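13 October 2023

Woke before the alarm and lay there listening to the trucks changing gear on the Hastham road. Oatmeal, two cups of coffee, and then I made myself start on the kitchen. I have put it off all week.

The bill from Sudeck came with the mail. It is $319 for the cabinet work, less the $156 I paid in March, so there is not much left to find. I wrote the check before I could put it somewhere safe and lose it.

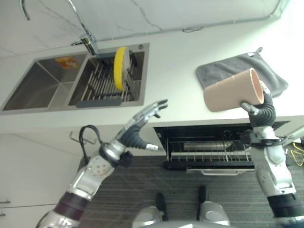 Dishes first. I have stopped letting them pile up on both sides of the sink, and it does make the job shorter. Left basin kept clear for rinsing, rack in the right one. The yellow plate went in standing on its edge, which is how I like them, and the gray towel stayed folded on the counter at the right. I still have not peeled the little orange and yellow label off the sink. The pink cups are the ones from the Vutach store, and I wish I had bought more of them when they were marked down. They are a good size for tea and they don't tip over easily.

Had a sandwich at noon. Read a little. Phoned Sitompul to ask when the replacement shelf brackets are coming and was told 4 days, same as last time I phoned.

After lunch I turned to the storage. The rule I am trying to follow is that things used every day stay within reach and the rest go low down. It sounds simple until I have something in my hand and can't decide which kind of thing it is. I moved the baking pans twice and then put them back where they started.
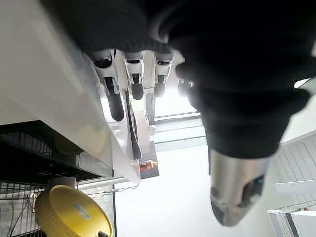
Yellow, by the black wire rack.

The floor was the last thing. I swept toward the door and went over the boards with the flat mop, wrung out hard — too much water gets into the seams. My back was complaining by then, so I did the far end slowly and sat down for a while in between.

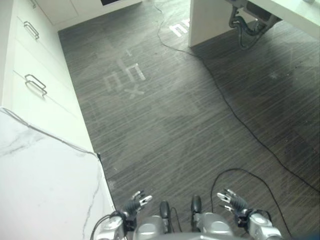
My sister telephoned in the evening and said I should line the drawers before I fill them, and that plain paper is fine and I needn't pay for the sticky kind. She did hers years ago and has only changed it once. I said I would measure tomorrow. I have half a roll of brown paper in the hall closet, if it is wide enough.

Soup for supper. Washed the pot right away. Need dish soap and a new sponge, and must mail that check. In bed by ten.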